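Killisach 定例　議事メモ（家事・現場作業の自動化まわり）
シェア 6　コメント 2

2021/11/21　オンラインと会議室の併用
出席：進行、家事班、Skolldale（倉庫側）、Leitão（店側）、Greltidard 担当、Reginald Esposito、書記
欠席：会計（議題4は次回送り）

書記より。途中で回線切れ、議題2の前半は後から聞いて埋めた。抜けあれば直してください。

議題1　前回の宿題

・Leitão の閉店作業の一覧、店側から提出あり。共有フォルダに入れた。紙のスキャンなので検索できず。書き起こしは家事班が引き取る。
・Skolldale の返品仕分けの見学、まだ。先方の繁忙期にかかっている。年内は無理そうとのこと。年明けに再度。
・Greltidard の保守契約。見積もりは来たが前提が違う（一日中動かす想定になっている）。出し直しを依頼済み。
・前回メモで「把持」が全部「把時」になっていた件。直した。たぶん今回もどこかに残っている。

議題2　家の片付け、機械でどこまでいけるか

家事班から報告。今期は卓上の片付けに絞った。床は後回し。台所も後回し。

対象にしている物。袋入りのティッシュ、ニット類、丸めた布、小さい包み、かご。普通の家の机に普通に載っている物ばかり。箱物だけならもう報告することがない、というのが家事班の言い分。箱はつかめる。置ける。つまらない。

問題は袋物。ティッシュのパックは形があるようで無い。押すとへこむ、角をつまむと包みだけ伸びる。中身が新品のときと、減ってきたときで別物。人間は持つ瞬間に力を変えているが、自分でそれを説明できない。家事班の人にやり方を聞いても「普通に持つ」しか出てこない。

布はもっと悪い。つかむこと自体はできる。どこをつかんだか分からない。端なのか真ん中なのか、裏なのか。つかんだ後に畳むとなると、そこで詰まる。

重なり。物が物の下に入っている場合、上からどかすのが正解だが、下を引っぱっても取れることがある。人は両方やる。記録を見ると同じ人でも日によって違う。どちらを正しい手順として教えるかで少しもめた。

　進行：両方入れたらまずいのか。
　家事班：まずくはないが、機械が途中で迷う。引くつもりで近づいて、どかす動きになる。
　Greltidard 担当：迷って止まるなら安全側。止まらずに混ざるのが困る。
　店側：うちのアルバイトもそれはやる。

（笑いあり、結論なし）

卓の表面。つやのある天板やビニールのクロスは照明が映りこむ。柄が派手だと、柄の中の絵を物と間違える。果物の絵をつかみに行った例が報告された。家事班は柄物をやめるつもりはないとのこと。家にあるのが柄物なんだから、無地の白い机で点を取っても意味がない、という話。Greltidard 担当は「最初は無地で」と主張。折り合わず、両方続ける。

記録の数。人が手で動かして取った記録、通しで3,886件。使えるのがそのうちどれだけかはまだ数えていない。失敗も消さずに残す方針は前回どおり。途中で落とした、持ち直した、は特に残す。持ち直しの記録が一番役に立つかも、と家事班。

成功の定義。ここが長かった。
・かごに入ったら成功か。→ 入れば成功、で仮に置く。
・つぶれていたら。→ ティッシュは多少つぶれても可。食べ物なら不可。
・かごの縁に引っかかっていたら。→ 不可。ただし人間の記録にも引っかかったままのがある。
・違うかごに入れたら。→ そもそも家の人が決めることで、外からは分からない。

最後の点、書記の理解では一番大きい話だった。片付けはつかむ問題より「どこに置くか」の問題ではないか、という意見が進行から。家ごとに違う。同じ家でも人によって違う。ヤカンが机の奥にあって、それが散らかっているのか定位置なのか、見ただけでは決まらない。

　家事班：聞けばいい。
　進行：毎回聞かれたら自分でやる。
　家事班：最初の月だけ聞けばいい。
　Reginald：最初の月を我慢できる家がどれだけあるか、そこを調べるべき。

宿題にする（担当：家事班）。聞き取りの質問案を次回までに。

速さ。人がやれば一瞬の机に、機械だとお茶が冷めるくらいかかる。留守中にやるなら遅くてもいい、という意見と、留守中に動かすのは怖い、という意見。店側は後者。保険の話になりかけたので進行が切った。

今の時点での答え（進行まとめ）。見張りつきなら一部できる。まかせきりは無理。「家事ができるロボット」という言い方は外向けの資料では使わない。「卓上の物を決めたかごに移す」まで。異議なし。

議題3　店と倉庫

Leitão（店側）から。
閉店作業で人が一番いやがるのは、棚の前出しと紙ナプキン類の補充。重くない。難しくもない。ただ疲れた時間に来る。ここを機械にやってほしい。レジ締めや接客を置き換える話は要らないし、その言い方をすると店の人が引く。

前出しについて。棚の奥行きが浅いのでアームが入るかどうか。図面は無い。店側が測ってくる。メジャーは持って行くこと（前回は忘れた）。

補充について。ナプキンの束も袋物なので、家事班のティッシュの話とほぼ同じ課題になる。記録を共用できるのでは、と Greltidard 担当。家事班は「共用はいいが、店の棚は明るさが全然ちがう」と慎重。とりあえず店で少量取って比べる。

試すとしたら閉店後の2時間。それ以上は人件費が出ない。立ち会いは店側とこちら側の両方から必ず。鍵の受け渡しは店側が決める。

Skolldale（倉庫側）から。
倉庫はもう箱の移動が相当自動になっている。残っているのが返品。返品は何が来るか分からない。開いた袋、片方だけの靴、テープでぐるぐるの何か。中身を見て、売れるか売れないかを決めて、詰めなおす。決めるところは人、詰めなおすところだけ機械、という分け方はあり得るか。

　Greltidard 担当：詰めなおしのほうが難しい。
　倉庫側：そうなのか。
　Greltidard 担当：袋の口を開けたまま保つのに手がひとつ要る。入れるのにもうひとつ。両手を合わせて動かすのが弱い。
　倉庫側：うちは逆だと思っていた。

この食い違いは記録しておいてほしいと倉庫側から要望。記録しました。

片手でできる工程だけ抜きだす案。倉庫側が工程表に印をつけてくる。片手で済むもの、両手のもの、分からないもの。「分からない」を遠慮なく多めに、と進行。

費用。この件の試算は見積もりが出そろってから。書記が昔の表で計算しかけたが、前提が古いので消した。

議題4　予算
次回。

議題5　外部への見せ方

6月の展示の反省がまだ残っていた。あのとき布を畳むところだけ見せて、つかみ損ねたところを見せなかった。来た人から「うちにいつ来るんですか」と聞かれて返事に困った、と家事班。次は失敗も流す。編集なし、早送りなし。早送りするなら画面に倍速と書く。

　店側：失敗ばかり見せたら誰も来ないのでは。
　家事班：来た人に嘘をつくよりまし。
　進行：比率は後で。

展示の場所は未定。候補は2か所、どちらも電源が弱い。下見は倉庫側が車を出せる。

説明文の案を書記が書く。「お手伝い」という言葉を使うかどうか、意見が割れたまま。使わない案で一度書いてみる。

議題6　その他

・指先の青いパッド、減りが早い。替えを発注するか。→ する。数は家事班から連絡。
・記録を取る人の手首が疲れる件。続けてやる時間に上限を作る。案は Greltidard 担当。
・家の中で記録を取るときの、写りこみの扱い。扉や鏡に部屋の反対側が映る。書類や写真立てが入ることもある。協力してくれる家には取る前に説明、取った後にも見てもらう。同意書の文面、今のは固すぎる。進行が直す。
・共有フォルダの名前のつけ方がばらばら。日付を先に。書記も守っていなかった。
・会議室の暖房、早めにつけておいてほしいとの声。

宿題まとめ
　家事班：置き場所の聞き取りの質問案、閉店作業一覧の書き起こし、パッドの必要数
　店側：棚の寸法、鍵の件
　倉庫側：工程表に印、展示の下見
　Greltidard 担当：保守見積もりの催促、作業時間の上限案
　進行：同意書
　書記：説明文案、このメモの配布

次回日程は追って。会計が出られる日を優先。

以上、誤事脱字は書記まで。
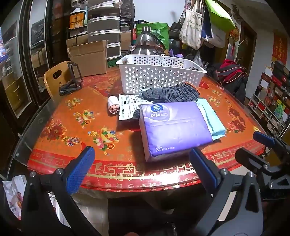
Reginald Esposito：議題2のまとめ、少し厳しすぎる気がします。「まかせきりは無理」は賛成ですが、見張る人が別の用事をしながらで済むなら、その家にとっては十分に助けになるはずです。立ちっぱなしで見張るのか、同じ部屋にいればいいのかで話が全然違うので、次回そこを分けて書いてもらえますか。あと返品の件、袋の口を開けておくだけなら治具で足りるかもしれません。手をふたつ用意する前に、一度試させてください。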